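Buscar en el sitio Escriba una palabra Buscar

Enseñar a una mano que no es la tuya

Marilou Calimlim lleva años explicando a su familia en qué trabaja y ha acabado por rendirse. «Digo que enseño a robots. Mi madre entiende que doy clases de informática y las dos nos quedamos tranquilas.» Su jornada en Tuvaria consiste en ponerse unos guantes con sensores, mirar por un visor y coger cosas de una mesa con unas manos que están a 2 metros de las suyas. Luego las deja donde toca. Luego las vuelve a coger.

El proyecto se llama Voltus, nombre que ella no eligió y del que prefiere no hablar. Arrancó en julio con una idea bastante modesta: que el robot aprenda de personas que hacen la tarea a través de él, sin que haya que escribirle cada movimiento. La persona mueve los dedos, la máquina los mueve con un retraso mínimo y el sistema guarda lo que ve y lo que hacen las articulaciones. «Lo difícil del retraso es que te acostumbras», dice. «A las dos semanas pedí un café y me quedé esperando a que mi brazo llegara.»

La tarea a la que más horas ha dedicado es la del móvil y su soporte. Contada en voz alta suena ridícula, y ella la cuenta sin pestañear. Hay que cerrar los dedos alrededor del teléfono, sostenerlo derecho y llevarlo hasta una pieza blanca bastante más pequeña que la mano que se le acerca. 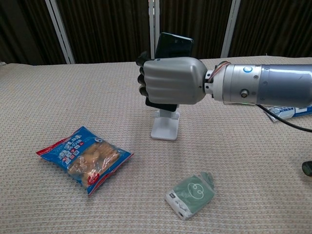 ¿Cuántas repeticiones hacen falta para que el robot aprenda una tarea así? Depende de la tarea, pero para algo corto, con un solo objeto y un solo destino, el equipo graba alrededor de 100 demostraciones antes del primer entrenamiento. Si después falla siempre en el mismo punto, se graban más de ese punto.

Calimlim distingue entre repetir bien y repetir igual, y en esto se pone seria. Al principio intentaba que todas las demostraciones fueran idénticas, con el codo en el mismo ángulo y el teléfono en el mismo sitio. Orhun Yaman, que entrena los modelos, le devolvió el lote entero con un mensaje de una línea. «Ponía: "Muy bonito, ¿y si el móvil está torcido?". Estuve un rato sin dirigirle la palabra. Después torcí el móvil.»

Desde entonces, entre una toma y otra se cambia algo. El teléfono se gira, el soporte se desplaza un palmo, lo demás se reparte de otra manera. También entran en juego cosas que no tienen nada que ver con el encargo: un aperitivo en su bolsa, un tubo de pasta de dientes. El robot tiene que verlas y dejarlas en paz, cosa que, según ella, tampoco todos los humanos del equipo consiguen con el aperitivo.

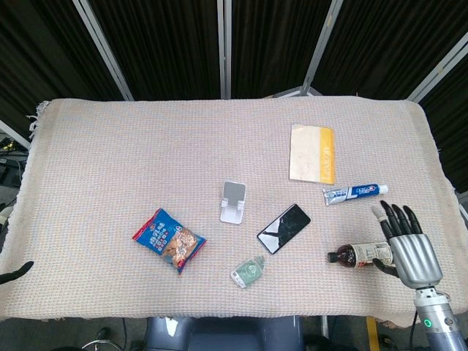
La mesa de trabajo: el móvil, su soporte y varios objetos que no forman parte de la tarea.

Le pregunto si no sería más cómodo agarrar directamente la mano del robot y guiarla. Lo hicieron durante un tiempo - ella lo llama «la época del vals» - y para movimientos amplios del brazo funcionaba. Los dedos eran otro asunto. «Tú empujas un dedo y los demás se quedan mirando. Para cerrar la mano entera necesitas las tuyas, las de un compañero y mucha confianza mutua.» Además, las manos de la persona salían en todas las grabaciones, y Yaman no quería un modelo que esperase ayuda.

El mando a distancia tiene sus propias miserias. Los guantes no transmiten la fuerza, de modo que quien opera aprieta a ojo. Con el teléfono eso se traduce en agarrarlo más de lo necesario, y el robot copia el exceso con una fidelidad que a Calimlim le parece de mal gusto. «Le enseñas tus virtudes y tarda un mes. Le enseñas una manía y la tiene para la merienda.» La suya es detenerse un instante antes de soltar cualquier cosa. Reconoce los modelos entrenados con sus datos por esa duda. Los de Dindo Tagle, el otro operador habitual, sueltan sin pensárselo.

Hay tomas que se tiran. En la peor sesión descartó 17 seguidas por un cable que le rozaba la muñeca y le hacía entrar torcida. Los fallos recuperados, en cambio, se guardan: si el teléfono se ladea y la operadora lo endereza a tiempo, esa corrección vale más que una colocación limpia. Lo cuenta con cierta satisfacción, la de quien por fin cobra por equivocarse.

Sobre cuándo podrá el robot prescindir de ella, Calimlim contesta mirando el reloj. Tiene turno a las cinco y quieren empezar con la botella tumbada, que hay que poner de pie. «Con el móvil ya se apaña bastantes veces. Con la botella todavía no sé apañarme yo.»

Contacto | © Tuvaria. Todos los derechos reservados | Volver arriba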